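Moving house with too much in it

We moved in May, out of the flat in Gruvura and into a narrow house in Bivier, and I said at the time that I would write down what we did while I still remembered it. A few people have asked. Most of it is ordinary, and some of it we got wrong.

The flat had been home for 11 years. In that time we had never moved a cupboard to clean behind it, never emptied the loft space, and never thrown out a cable. I knew this in a general way. I did not know what it meant in boxes until Tegwen Griffiths came round to help and asked where I wanted her to start. I had no answer, so she started with the hall cupboard and I made tea.

Sorting before packing

We had read that you should sort everything before you pack any of it. We managed this for the kitchen and the books. After that we ran out of evenings and packed things as they came off the shelf, which meant we paid to move a broken toaster and two bags of curtains that fit no window in either place.

The kitchen went well because we did it slowly. Each cupboard was emptied on to the worktop and we put back only what we had used since the winter. The rest went to the charity shop in Sesero, apart from the fish kettle, which Jacqueline Baudry took. She has used it once so far and says it leaks.

Books were harder. I kept more than I should have. I gave away 20 and felt very good about it, then found another shelf of them in the bedroom that I had forgotten.

Toys were the slowest job in the house. The children are past most of them, but every box that was opened got played with, by adults as well as children. The big plastic bricks in particular I had down for the charity shop, and they are still with us. They wash easily, they don't break, and visiting small cousins go straight to them.
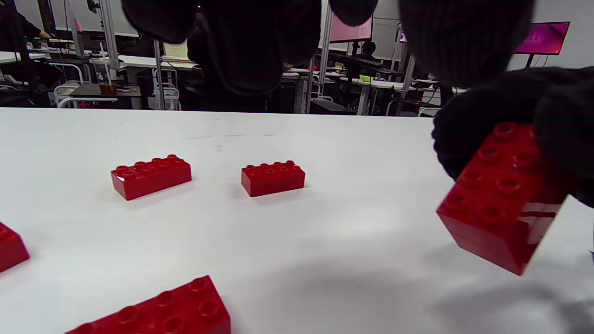
Boxes

Buy them all the same size. We collected free ones from the supermarket for weeks and they would not stack, so half the hall was taken up by a leaning pile of banana boxes with holes in the bottom. In the end we ordered a pack of 20 from the removal firm, Charpentier, and wished we had done it at the start. They are plain double-walled boxes and they fold flat again afterwards. The firm took them back.

Books go in the small ones. Everyone says this and I still filled a large one with cookery books and could not lift it. It sat in the doorway of the front room for three days until I unpacked it again.

Write on the side of the box, not the lid. Once they are stacked you cannot see the lid. Write the room it is going to as well, because the person carrying it does not care where it came from. We had several marked "desk", and there was no longer a desk.

Use proper tape. The cheap roll split down the middle every time and I spent a good part of one evening picking at it with a thumbnail.

The day itself

The van came at 7 on a Saturday morning. I had asked for eight and been told eight, and I was in my dressing gown. The two men were polite about it and started with the washing machine, which I had not disconnected. Please disconnect yours the night before, and keep a towel by it, as there is more water left in the hose than you would think.

They had the flat empty before lunch. It took us longer than that to clean it. There was a clean square on the carpet behind every piece of furniture, and a good deal of dust everywhere else. Tegwen did the oven, for which I will always be grateful.

At the other end the sofa would not go up the front steps and round the corner into the hall. We had measured the door. We had not measured the turn. It went in through the back window in the end, after the window had been taken out of its frame, and it will be staying in this house when we leave. 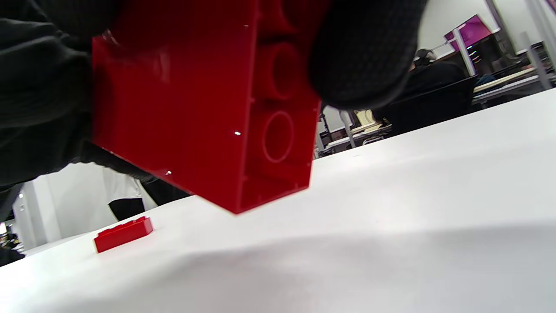
By the evening we had beds made up and not much else. I had packed a bag with sheets, a kettle, mugs, phone chargers and a loaf of bread, and that bag was the best idea I had in the whole business. What I left out of it was a knife. We tore the bread.

Since then

The first week was mostly spent looking for things. The post redirection took longer to start than the form said, and Jacqueline, who lives two streets from the flat, kindly walked over to collect a few letters from the new people. The broadband came on the day they promised. The boiler needed a new valve, and we had hot water in the upstairs bathroom only for a while – fine for baths, less so for washing up.

There are still boxes in the small back bedroom. I know what is in most of them. One is marked "misc, important" in my own writing and I have not opened it, and so far I have not missed anything that could be inside.

Next job is the shelves in the front room. The wall is not straight, so they will have to be cut to fit, and I need to borrow a better saw before I start.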